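Notebook, August, started a little after 2 in the afternoon

Picking up where I left off before lunch, with apologies to whoever reads this after me, as I do go on. The wrist tracking is much better than it was. Perrine was right that most of the jumpiness came from our timestamps and very little from the tracker itself! We had been stamping each pose when it reached the logger, so anything that sat in the queue came out late and the hand seemed to skip ahead. I moved the stamp up into the driver and replayed the morning's log, and the traces are lovely and smooth now, apart from a small wobble near the basket rim that I still can't explain.

I also went through the placing segments with Jérémie. The splitter in Condulby (his name for the thing, and I've grown fond of it) decides that a placement has begun when the hand drops below a set speed over the basket. That works nicely for small items. With a tall box, people slow down early to get it lined up, and the splitter cuts the segment while the hand is still well up.
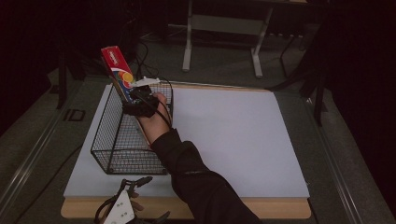 We tried a height test on top of the speed test, so that both have to hold for 300 ms before a cut is made. Out of 300 segments in the replay, 268 now start where Jérémie would have put them by hand. The rest are mostly early cuts again, plus 4 where the pose drops out altogether and the filter coasts happily along in a straight line as if nothing were wrong. I'd like it to raise a flag there - Ludivine has a patch for this on her branch, and I've asked her to merge it when she has a minute.

Hervé stopped by and asked whether the planner could just take the tilt from the wrist and forget about the box. I don't think so, though it was a fair question and we had a good long chat about it. The grip shifts a little between picking up and letting go, and the planner would inherit all of that.

To do:
Rim wobble, check the wrist to camera transform first.
Put the 300 ms in the config file (it's hard-coded, my fault).
Ask Begoñe if the Bonville logs have the old timestamps too. If they do, they need replaying before anyone trains on them.

Replay is running again now, 5 pm, leaving it on overnight.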